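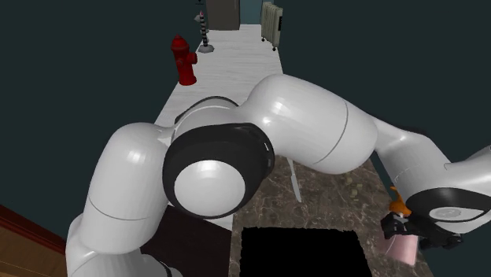 Open day demo for a robot arm — live or simulated? And how long per visitor?

Posted by Saodah Lumenta, 29th August

Hi all, hoping someone has done this before. Our workshop (Mastano) is having an open day in November and I got put in charge of the robot table. We have one arm, two-finger gripper, works fine most days. Plan was to have it pick up small toys and drop them in a cup while people stand around and watch. Now my boss wants it all done in simulation on a big screen instead, visitors press a button and the simulated arm goes. Says it's safer and nothing breaks.

I went to the Hundel open day last year and they ran the real one. Kids loved it but the line was awful. So — real arm, screen, or both? And how long should one turn be? Budget is 3000 total and that has to cover signs and snacks too. No fence or anything for the arm yet.

Ilham Teoh

Both, if you can get the people for it. We did ours at Trindach with the real arm running on a loop behind a clear panel, no visitor control at all, and the sim on a laptop next to it where they could drive. Worked well. Things I'd do again:

Two minutes a turn. Put a timer where they can see it, or the adults hog it.

One task only. Toy into cup. We had four tasks the first morning and spent the whole time explaining the menu.

Reset button, big one. In the sim people will shove the toy off the counter right away and then you need everything back in its spot fast. Write the reset before you do anything else, seriously.

Start the camera view close to the gripper. Ours started way back and the arm itself blocked half of what poeple wanted to see. Took a while to find an angle that worked, try it on somebody who has never seen the thing.

The panel was 651 with delivery, so you'd still have money for snacks. Don't let anyone reach over the real arm even if it's set slow. Check with whoever does safety at your building first, they may want more than a panel.

Afiq Yeoh

just do the screen. real arms always quit at open days

Matvii Ivanyshyn

Mostly agree with Ilham but two minutes is long if you get a crowd. We had 1000 visitors over one day and went down to 45 secs, still a line out the door. Gamepad not keyboard btw, keyboard was hopeless for the little ones. Bring a spare one and batteries.

Also run the sim for a whole afternoon on the actual machine before you open. Ours got slower and slower after lunch and we had to restart it with a school group standing there. Never did find out why — now we just restart every hour.

Saodah Lumenta

Thanks, this helps a lot. Going to ask for both and see what he says. Ilham, did you have someone at the panel the whole time or only at the laptop?

Ilham Teoh

One at each. Swap every hour or they lose their voice.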